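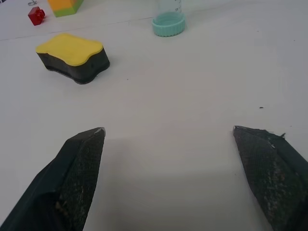 The household sponge should be judged by its outline, and most buyers never look at it. A rectangular block has four corners, and the corners fail first: they fold under the palm and shed crumbs. A wavy, bone-like outline, as on the sponge lying flat on the white table, has a narrower middle for the fingers. I have used both types since January and would not go back to the block.

Density matters too, but makers seldom print it. Lesis lists colour and pack size only. I would take one useful dimension over 30 shades of yellow.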